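Workshop Notebook, Textile Conservation
Wednesday, June 19, 2024
Entry by Isla Hollis. Present: Hemi Rewi, Karla Ochoa.

Subject: Lanolin loss in washed fleece, second trial.

The first trial in May compared two wash temperatures and was set aside when the scale was found to be out of adjustment. The scale has been serviced, and Ms. Ochoa checked it against the reference weights this morning before any sample was handled. The readings agreed with the certificate.

Fleece for this trial was taken from the Lockyer lot. The skirted portion was opened by hand, and second cuts and vegetable matter were removed. Starting weight after sorting was 981 grams. The material was divided into 3 portions, bagged in nylon mesh, and labeled L1, L2 and L3. Mr. Rewi recorded the separate weights on the bench sheet.

Each portion was placed in its own basin with the Prelska neutral detergent at the strength agreed in May. L1 was held at 40 degrees Celsius, L2 at 60 and L3 at 80. No agitation was applied. The bags were pressed under the surface with a flat paddle, left for twenty minutes, lifted, and drained on the rack. Two rinses followed, each at the temperature of the wash. Rinse water for L3 was slow to come up to heat and the portion stood on the rack longer than the other two. This is to be noted in any comparison.

Observations at the rack. L1 remained tacky at the tips and will need a second wash. L2 felt clean through most of the lock, with some grease at the butt ends. L3 was the cleanest to the touch, but the locks had begun to draw together at one side of the bag. Mr. Rewi believes the bag was packed too tightly. The undersigned is of the opinion that the temperature drop between wash and rinse is the more likely cause. The question remains open.

Wash water from all portions was retained in covered pails for settling. Staff are asked to leave the pails where they stand.

Drying will continue overnight on the flat screens with the fan at its low setting. Final weights are to be taken only when two readings, one hour apart, agree.

Other business. Ms. Paewai has asked that the Bostgate sample cards be returned to the drawer in catalog order. Mr. Robles requires the detergent count before the next purchase is placed. The spare thermometer reads high and has been tagged.

To do: repeat L3 with a looser bag and preheated rinse water; photograph lock tips from each portion under the side lamp; copy the May figures into the new bench book.

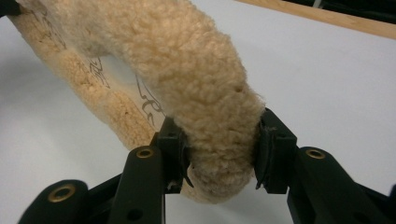
Solvent extraction of the dried portions is deferred until the fume hood has passed inspection. Until then, residual grease will be reported by touch and by weight only, and the entries should be marked provisional. I. H.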